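标签:机器人研究 / 双臂操作 / 柔性物体

搜索 请输入关键词 搜索本站

Pletstead 机器人操作研究所
2021年8月31日

1/ 本所双臂操作课题组完成了Gorkitz方法的第一轮评测。该方法面向散乱细导线的拾取与分拣,技术报告已提交内部审阅。现将方法要点、主要结果及已知局限分条公布如下,供同行参考。

2/ 导线分拣的难点集中在纠缠上。多根细线堆在一处时,露在表面的一段与其两端的走向往往无法仅凭图像判断。夹爪一旦提得过快,整团线会一并离开台面,后续各步的规划随即失效。

3/ Gorkitz的基本思路是在正式提取之前增加一次“试拉”。夹爪夹住单根导线后,沿预测的自由方向作短行程移动,同时由腕部相机记录线团的形变,再由判别网络给出三种决定之一:继续提取、松开并改换抓取点、请求另一臂协助固定。

4/ 试拉阶段对夹持姿态有明确要求:两指须完全闭合,指尖向线团一侧,夹持点与线团之间留出一段可弯曲的余量。余量过短时,线团形变与手指自身运动在图像上难以区分。

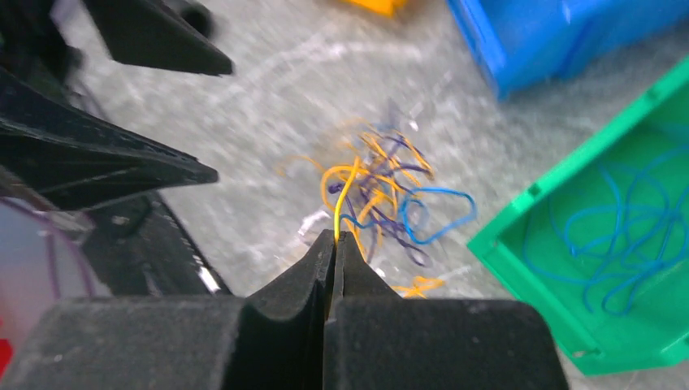
Rokeya Bandara:请问判别网络是否使用力或触觉信号?细线的张力很小,单凭腕部图像能否区分“被别的线压住”和“打了结”?另外,红外或深度信息在这种线径下是否有用?

5/ 回复上条提问:本轮评测未使用触觉信号,腕部力矩读数仅用于触发保护停止,不进入网络。“压住”与“打结”的区分依靠形变的空间分布。受压时,形变多集中在交叉点附近;打结时,形变会传到线团的另一侧。两类情形目前仍有混淆,混淆矩阵见报告附录。深度图在此线径下空洞过多,课题组已于3月的预实验中将其移除。

6/ 训练数据。课题组采集了340段遥操作示范,由Majdi Hakim与Maysoun Tannous负责采集规程和质量检查。示范经切分后得到2,000个试拉片段,每一片段均标注结果类别与松开时刻。标注由两人独立完成,意见不一致的片段交Walid Karam复核。

7/ 数据以Dobos格式保存,腕部视频、固定视角视频与关节状态共用同一时钟。早期版本中腕部视频与关节状态存在时间偏移,该部分数据已重新对齐,未能对齐的予以剔除,不计入上述片段数。

8/ 实验工位。全部评测在Pullden工位上进行。两臂安装于台面近侧横梁处,台面上放置黄、蓝、绿三只敞口料箱。黄箱与蓝箱为目标箱,绿箱为暂存箱,用于放置判别结果不确定、需要二次处理的导线,故箱内允许混色。台面上另有若干与任务无关的物件,评测期间不予移除,以考察策略对背景变化的适应程度。
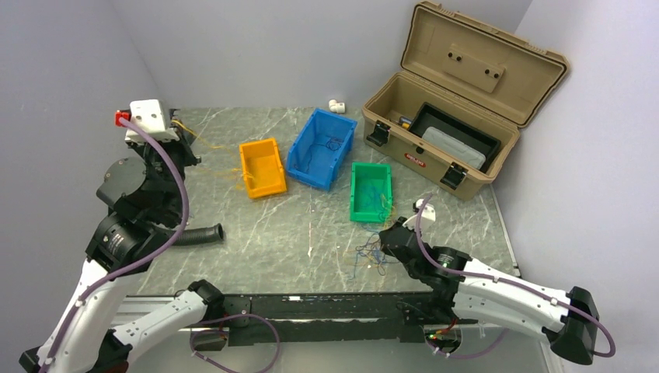
Pullden工位固定视角:双臂、三只料箱,右后方为敞开的工具箱。

9/ 评测方案。共进行100组测试,每组使用重新抖散的线团,初始位置在台面近侧区域内随机设定。对照方法有两种:一为直接提取,不作试拉;二为固定方向试拉,方向由线段切线给出,不作预测。三种方法使用相同的抓取点检测模块和相同的运动速度上限。

10/ 主要结果。Gorkitz在测试中共执行755次试拉,其中超过三分之二的判别与事后人工核对一致。与直接提取相比,“整团带起”事件减少了一半以上;与固定方向试拉相比,差距较小,优势主要出现在三根及以上导线互相穿绕的情形。在纠缠较轻的线团上,固定方向试拉的完成时间反而更短。

11/ 关于速度,需作说明。试拉增加了每次拾取的耗时,单根导线的平均周期长于直接提取。若应用场景中的线团以轻度纠缠为主,本方法未必合适。课题组正在评估一种按纠缠程度启用试拉的方案,由Nabil Shboul牵头。

12/ 消融实验。去除“请求另一臂协助固定”这一选项后,深度纠缠线团的完成率下降最为明显。去除固定视角输入后,整体影响有限,但导线落入料箱后的状态确认变得不可靠,线头搭在箱沿而策略判定为“已放入”的情况增多。

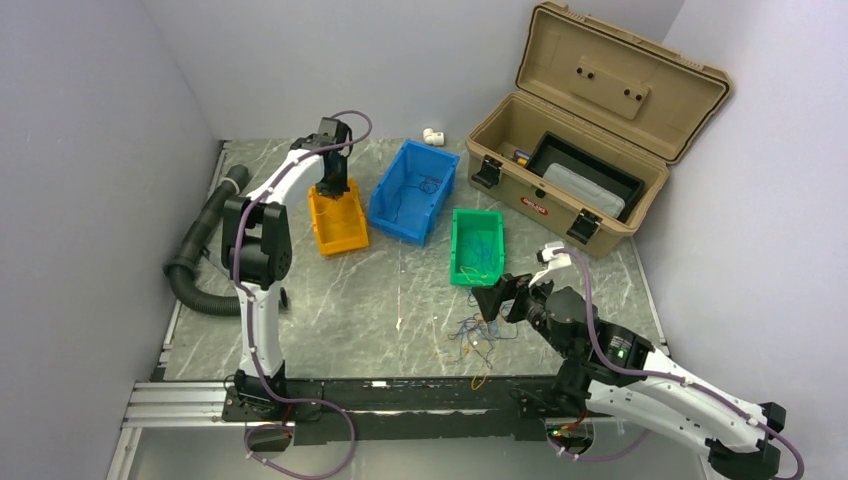
13/ 工作区边界是本轮评测中暴露较充分的一类问题。策略在训练时默认线团全部位于台面以内,而试拉与回放会使线团整体向近侧漂移。漂移到一定程度后,部分导线便越出台面,如橙黄色的一圈线搭在前方黑色横梁上,右臂夹爪下方仍穿过数股。此类线段在固定视角中与横梁表面的磨损痕迹相邻,分割模块容易漏检;腕部相机又因手臂姿态受限,难以从合适角度观察。现行处理办法是将横梁区域纳入分割标注,并在线团重心越过设定界线时先执行一次回推。

14/ 失败案例另有两类。其一为短线头:剪断后的短段散落在线团旁,长度不足以形成可观察的形变,试拉对其没有意义,目前交由单独的拾取规则处理。其二为深色导线:深紫与深蓝在腕部图像中容易相混,分箱错误多由此产生。两类案例均已单列统计,未从总结果中扣除。

Walid Karam:补充一点。复核时我们发现,深色导线的错误有相当一部分出在标注环节,建议引用结果的同行以修订后的标签版本为准。

15/ 同意上述补充。修订标签将随数据一并发布,旧版标签保留备查,两版之间的差异以列表形式提供。

16/ 适用范围。以上结论限于塑料外皮的细导线、单一工位和单一型号的夹爪。对于线缆直径更大、带接插件或带屏蔽层的线束,课题组尚无数据,不作推断。更换指尖材料后,滑移特性会发生变化,判别网络需要重新标定。

17/ 发布安排。Dobos格式的试拉片段、评测脚本及抓取点检测模块权重,将在内部审阅结束后开放申请。申请单位须说明用途,并指定一名数据联系人。遥操作原始录像因体量较大,按需提供。

18/ 技术问题请在本串下留言,课题组将集中答复。合作事宜请通过本所公开邮箱联系,邮件标题请注明“Gorkitz评测”。

相关内容
Dobos数据格式说明(修订版)
Pullden工位标定流程与常见误差
双臂协同固定:早期实验记录
柔性物体操作系列讨论会纪要
遥操作示范质量检查规程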